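Rodesby Furniture Reuse Scheme
Progress report, October
Prepared by Enikő Katona for the Prerner Fund

We have now placed 367 pieces with households on the Rodesby list. The figure is correct, and I would be careful with it. It counts deliveries. It says nothing on whether the furniture was wanted a month later, and the follow-up calls that would tell us were dropped when Murali Sastry moved to the Trillar depot.

Storage remains the main cost. Cabinets and wardrobes take up most of the floor and go out slowest, as few of the flats on our list have room for them. The plan assumed they would move at the same rate as chairs and beds. I did not believe that in the spring and I don't now.

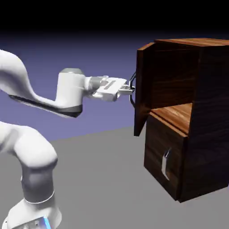 Afonso Carrilho would like to open on Saturday for collections. We tried it for 8 weeks and got 2 extra pickups. He puts this down to poor signs – I put it down to lack of demand. We will try 3 more weeks with better signs and then stop if nothing changes.

The repair bench is behind. Vinzenz Marti's estimate for clearing it has slipped twice, so I have left it out.

We ask that the next payment go to follow-up calls before any new van.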